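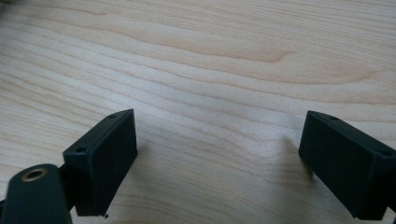

4. Setting up the Melport electronic scoreboard

This section applies to indoor courts used for basketball, netball and futsal. Set-up should be finished before the warm-up period begins.

4.1 Placing the control unit

1. Put the control unit on the scorers' table, with the keypad facing the scorer.
2. Run the power lead behind the table and tape it to the floor.
3. Connect the display cable to port 2. Port 3 is reserved for the shot clock.
4. Switch on at the wall, then at the unit. The display will show all zeros.

CAUTION: Do not run any cable across the playing area or through a team bench.
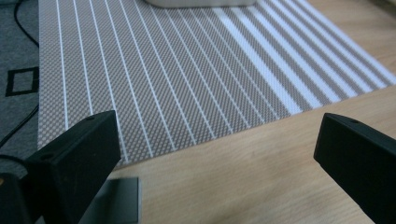 Figure 4: Placemat on a light wooden table.

4.2 Entering the match details

5. Press MODE until the correct sport appears, then press ENTER.
6. Key in the length of each period and the number of time-outs allowed under the competition rules.
7. Enter the home team first. Names longer than the display will scroll.
8. Set the siren volume. The factory setting is 100; a smaller hall may require less.

NOTE: Details are kept in memory when the unit is switched off at the keypad. They are lost if power is cut at the wall during a match.

4.3 Checking the clock

9. Start the clock and let it run briefly. Stop it and confirm that the control unit and the wall display agree.
10. Reset the clock and ask the referee to confirm the siren can be heard from both ends of the court.

If the two displays differ, unplug the display cable, reconnect it firmly and repeat step 9. If the fault continues, use the manual flip board and record the fault in the venue log. Repairs are arranged through Nasrin Kordestani, Venue Operations. The unit must not be opened by club officials.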